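Ella (album)

Ella is the second studio album by the singer and oud player Suha Sleiman, recorded with a small group of string players and first issued on the Ridau label as a double LP. It has 13 tracks and runs for 55 minutes. The record sold modestly when it came out, then went on to lead a long and happy second life among collectors, who prize it for its warm sound, its gatefold sleeve and the number of small differences between its pressings. For many listeners it is the best way into Sleiman's music, and a wonderful one.

Background

Sleiman's first album had been a solo recording, made in two evenings with one microphone, and it was sold mostly from a table at her own concerts. It did well enough for Ridau to offer her proper studio time. She had been writing songs in waltz time for several months by then and wanted to hear them with violins, a cello and a double bass, played by people who could follow her when she slowed down in the middle of a line (something she does constantly, and gloriously, all over this record).

The title comes from the name of the ferry she used to take as a student. Three of the songs mention the boat directly. Others only hint at it, with talk of ropes, tea in paper cups and the last crossing of the evening.

Recording

The sessions took place at Gilard, a former seed warehouse with a high timber roof that gives the strings their long, soft echo. The group played together in one room, with no overdubs apart from Sleiman's second vocal on "Dabbas" and a hand drum added late to "Salt on the Stairs". Work began in March and lasted eight days, with the afternoons set aside for rehearsal and the recording done after supper.

The engineer kept the tape running between takes, and a few of these moments were left in. Before "The Winter Timetable" a chair creaks and someone gives a quiet count of three. At the close of side two the bass player can be heard laughing. Fans love these scraps, and there was real dismay when the first CD edition trimmed most of them away.

Music and lyrics

Most of the songs are slow or of medium pace, and the oud leads nearly all of them. Sleiman plays it lightly here, often just two or three notes at a time, and leaves the cello to carry the tune. The great exception is "Dabbas", a fast dance piece that takes up almost a third of side three and grows from a single plucked figure to the whole group playing flat out. It is a thrilling piece of music, and it became the number she closed her concerts with.

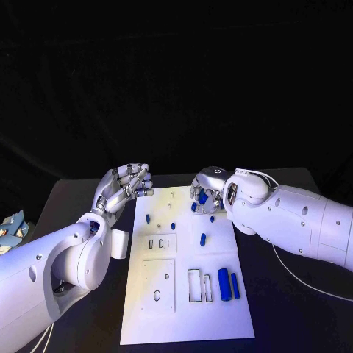 The words are plain and full of everyday things: bus fares, a borrowed coat, a neighbour's radio coming through the wall. "Letter for the Second Floor" is sung as a note left under a door, and the singer never finds out if it has been read. "Harbour Office" sets a list of lost property to a melody so lovely that it takes a few plays to notice what she is singing about. Two tracks are instrumental. The shorter of them, "Low Water", is a cello solo over a held note on the double bass, and it is often picked out as the most beautiful moment on the album.

Release and reception

Ridau issued the album on two black vinyl discs in a gatefold sleeve, with a folded lyric sheet. A cassette came out alongside it and a CD followed the year after. Early reviews were friendly if a little puzzled by the length, and several suggested that the fourth side could have been left off. Opinion has since swung firmly the other way. Side four, with its three quiet songs and long fade, is now the part that admirers tend to talk about first.

Much of the album's growing audience came through second-hand shops. The LP turned up for years in the world music racks at low prices, and people who bought it for the cover passed it on to their friends. A late-night radio programme used the opening of "The Winter Timetable" as its theme tune, which brought in another wave of listeners, many of whom had no idea what they were hearing until somebody wrote in to ask.

Pressings and collecting

The first pressing can be told from later ones by its labels, which are cream with brown lettering. On the second pressing the labels are pale blue and the song "Harbour Office" is misprinted as "Harbour Officer". Oddly, the misprint is the more sought after of the two, having been made in a smaller run.

There is a real difference in sound as well. The first pressing has a deeper bass and a gentler top end, while the second is cut a little louder and can be rough on the inner grooves, above all at the end of "Dabbas". Listeners with modest equipment may well prefer the second. The lyric sheet is missing from a great many used copies, and sellers do not always mention it, so it pays to ask before buying.

The cassette is the hardest version to find in good order. It places "Low Water" at the start of its second side, where it works marvellously well, and some long-time fans still regard this as the proper running order.

The first CD edition fits the whole album on one disc but loses the talk and noise between songs. A later CD put nearly all of it back and added an early version of "Letter for the Second Floor", sung a good deal faster and with a different last verse. It is cheap, easy to find and sounds excellent.

Track listing

Side one
The Winter Timetable
Paper Cups
A Coat of Yours
Letter for the Second Floor

Side two
Harbour Office
Salt on the Stairs
Low Water
Three Stops Early

Side three
Dabbas
The Radio Next Door

Side four
Rope and Lantern
Small Change
Last Crossing

Personnel

Suha Sleiman sings and plays oud throughout, and also plays the hand drum on "Salt on the Stairs". She is joined by two violins, cello and double bass. The string parts were arranged by Sleiman and the group together during rehearsals, and the sleeve credits them jointly.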